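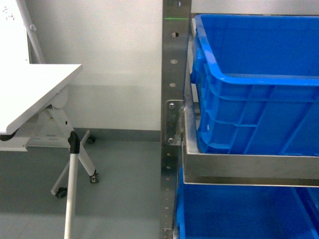 Crate in a stainless steel tray frame on a perforated upright, second crate on the level below.

Crate racking (also tray-frame racking, bin racking) is a type of storage in which open plastic crates rest in metal frames fixed to uprights. Used in stockrooms, commercial kitchens, school workshops, parts counters. Distinct from ordinary shelving, which has a solid deck, and from stacked crates, which carry each other's weight.

Construction
The upright is the main member. Usually has a column of evenly spaced holes punched down the face so levels can be moved. Frames attach by a bracket plate, commonly with 2 hex bolts to a plate. Stainless steel is preferred where racks get hosed down; powder-coated mild steel is cheaper and more common in dry stores. Front rail often has a lower lip. Spacing between levels is a compromise: too tight and a hand can't get over the rim, too loose and the rack loses a whole level.

Crates
Generally moulded polyethylene or polypropylene. Thick rim, ribbed walls, open top. The rim stiffens the crate and doubles as a handhold, the ribs stop the walls bowing under load. Blue is a common colour, also grey, red and green. Some operators colour code by department, others just buy whatever is in stock. Rims scuff first, then the floor of the crate. Scuffing is cosmetic. Cracks at the corners are not, and a cracked crate should be taken out of use.

Side by side use
On benches and sorting tables crates are often set in pairs, one to pick from and one to fill.

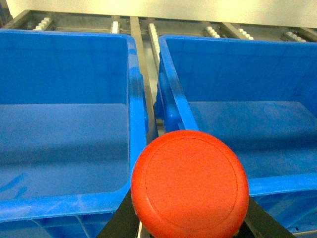 Round items such as lids, caps and discs are awkward in this arrangement as they roll when stood on edge and slide about when laid flat, so a liner or divider is sometimes added. A gap between the crates makes it easier to lift one out but small parts go down it. Dust collects on the crate floor and a wipe with a damp cloth is normally enough, detergent for grease.

Example installation
The Clatura depot at Fadville changed over from timber shelves to crate racking in January, a job known on site as Flundska. Stock list at changeover ran to 3,434 lines, cut to 3,392 after duplicates were merged. 67 uprights were fitted. Crates were supplied by Shawky. Labels went on the front face below the rim, after an early batch stuck to the rim itself peeled off with handling.

Maintenance
Bolts checked for tightness after the first loading and then at intervals. Heavy crates go on the lower levels. Frames that have bent are replaced, straightening them is not reccomended. Floor under the bottom level needs sweeping, its often missed.

See also
Pallet racking; Nesting crate; Shelf bracket

Page last edited May 15, 2018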